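Gripper comparison testers wanted, paid, fixed term
Posted 2026-03-21
Briem, Odden site, with remote work possible for most of it

We are looking for 2 people to help us find out whether a gripper we have been offered is better than the one we already have. The supplier says it is. The supplier's own simulator says it is too, and that is the part we would like someone to pick at.

Some background. Briem runs arms for washing-up and kitchen clearing work. Our present fingers are flat, cheap and dull, and we know how they fail. Last year Famunum offered us a replacement finger together with a new wrist camera set-up and a controller called Gullden, which is meant to decide how wide to open and how hard to close. The figures that came with it were very good. We have learned to be careful with figures that are very good, particularly when every run behind them was done in software and the people who ran it also chose the dishes.

We are not against simulation. We use it daily and so will you. But a simulated plate has whatever weight and grip somebody typed in, and a simulated table has no crumbs on it. Before we buy anything we want the claims tested by people who have no stake in the answer.

What the work involves

The plan is 2,000 simulated trials, split evenly between the old controller and Gullden, using the same starting positions for both. After that, a smaller set of trials on a real arm at Odden. The simulated part is dull. You will set up runs, leave them going, and then go through the wrist view of the failures one at a time and write down what went wrong. We have tried letting the software sort its own failures and it was far too kind to itself.

A good deal of what you look at will be views like the following, where the camera has very little to work with and the controller still has to choose its next move. 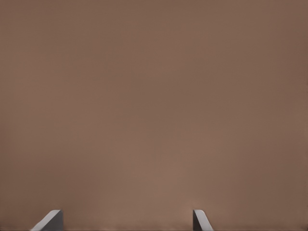 Wrist view in simulation: open fingers, plain brown surface, nothing between them.

We want to know what each controller does from a starting point of this sort. Does it search, does it stop and report, or does it close on nothing and call the job done? The sales material has no category for the last one. Our score sheet does, and you will probably use it.

The score sheet has 39 failure codes. That is too many, and one of your first jobs will be to tell us which ones can go. Please don't merge codes simply because they are awkward to tell apart. "Touched the rim and let go" and "never touched the rim" can look much the same in a single still, so you will need the finger position record as well.

The dish and rack trials

The second block deals with a dish next to a wire rack. Famunum is proudest of its results here and we believe them least. Rim grasps depend on the angle of approach and on whether the camera can tell the lip of a dish from the wall below it. Strong colour against a plain background makes that easier than it would be in any kitchen we have worked in. Part of your job is to suggest changes to the colours, the lighting and the placing that would make the test a fair one, and then to run both controllers again under those changes.
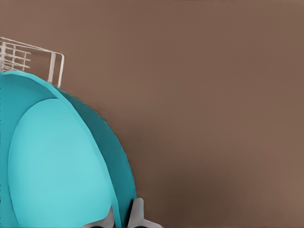

Having sat through the first demonstration, Gullden's most patient critic in our Odden office wrote back that a rim grasp should count only if the dish is lifted, held and put down where it was meant to go, and that anything short of this is "a finger near a plate". We have taken that as the rule for scoring. Famunum would like to count contact as a partial success. You will record contact in its own column, and it will not be added to the total.

You will also be asked to compare two camera positions. The present one sees only the ends of the fingers at the bottom of the view. The proposed one is mounted higher and should show more of them. It may help. It may also just give us a nicer view of the same mistakes -- we would like to know before we drill any holes.

Who should apply

You should be able to run a simulator from written instructions, keep a tidy log, and change one thing at a time. Some Python is needed. Experience with real arms is useful for the second part, though we can teach the safe handling of ours in a day or so. A degree is not required. Students may apply if their timetable allows it.

We would rather have someone slow who writes down the odd results than someone quick who tidies them away. If you have worked for Famunum, or have been paid by them in any form, please say so in your application. It won't always rule you out, but we need to know.

Please do not apply if you are looking for a research post with your name on a paper. There may be a written report. It may say that the new fingers are fine and we were being difficult, and we will publish that just as readily.

Terms

The work starts in June and is part time. Simulation can be done from home on a machine we lend you. The real arm trials are at Odden only, and we pay travel. Pay is hourly and the same for both posts; the rate is in the information pack. Time spent waiting for a run to finish is paid when you have been asked to watch it.

How to apply

Send a letter of no more than a page. In it, tell us about a test you ran, of any kind, where the result was not what you or your employer wanted, and what you did next. Add a short list of the tools you have used. We don't need a photograph or a covering video.

Shortlisted applicants will be given 65 recorded trials to score at home, paid at the normal rate. Some of them are hard to call. We have scored them ourselves and did not always agree, so a perfect match with our answers is not expected. Use the notes column.

Applications go through the jobs page on the Briem site, under Odden. Questions about the arm, the fingers or the scoring rule can be sent by the same form and will be answered by the people doing the work.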